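Knot Security and Thread Choice in Interrupted Closures: Project Report

Wornulberg Technical College, Materials and Textiles Program
Submitted 1 January 2024

1. Background

A suture is a textile product before it is a medical one. It is spun or extruded, sometimes braided, often coated, and then asked to hold a knot in a slippery environment. The project looked at how thread construction affects the security of a tied knot. It grew out of a yarn testing course, and the methods are mostly those of that course.

Two constructions were compared. The first was a braided black thread with a wax finish, sold for practice use under the name Rilledent. The second was a single-filament nylon of similar diameter, taken from a spool in the teaching store. Neither was sterile. No claim is made about clinical use.

2. Theory

A knot holds by friction between the turns of thread. When the ends of the loop are loaded, tension tightens the turns against each other, and the contact force rises with the load. If friction grows faster than the load that pulls the ends through, the knot locks. If it does not, the knot slips until the cut ends pass through the last turn.

Three properties control which of these happens: surface friction, bending stiffness and compressibility. A braid flattens where it crosses itself, which increases the area in contact. A single filament stays close to round and springs back toward a straight line, so it tends to open the first throw before the second is laid down. A coating makes a braid easier to pull through material but lowers the friction in the knot.

3. Interrupted and continuous stitching

In a continuous seam one thread runs the full length, and a single failure can release all of it. In an interrupted closure each stitch is tied and cut separately. The load is shared, and one slipped knot leaves its neighbors in place. The cost is time and a larger amount of thread left in the wound.

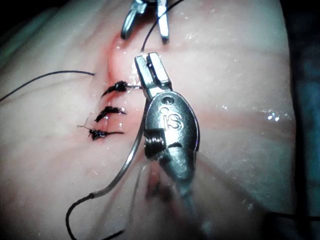
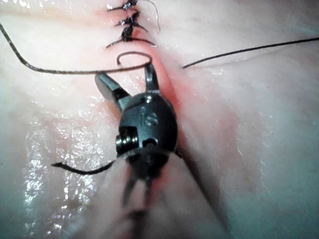 The length of the cut ends, called ears in some of the older manuals, was treated as a separate variable. Ends that are too short leave no margin for slip, while long ends add bulk and can catch on neighboring stitches. Black thread is easy to see against pale pink tissue, and the short ends fanning out from a dark knot are the part to watch when slip is being judged by eye. For this reason the black braid was tested first and the clear nylon was marked with ink before tying.

4. Method

Loops were tied around a split steel cylinder mounted in the Fröhlich tensile frame in the textile laboratory. The halves of the cylinder were drawn apart at constant speed until the knot slipped or the thread broke. Each loop was soaked in saline before loading. Work began in July and was interrupted for 28 days while the load cell was recalibrated. Readings taken before the recalibration were discarded. The final data set holds 2291 load readings.

5. Results

The braid failed mainly by breaking at the knot. The nylon failed mainly by slipping when tied with two throws, and mainly by breaking once further throws were added. Longer ends delayed complete release in the nylon but did not change the load at which slip began. Wax on the braid lowered the load at first movement without changing the final mode of failure.

6. Limitations

All knots were tied by one person, so variation between hands is not covered. The steel cylinder does not compress as tissue does. The store at the Skastthorpe annex was not temperature controlled, and the nylon may have stiffened there. A repeat on foam backing is planned, using thread from a single batch.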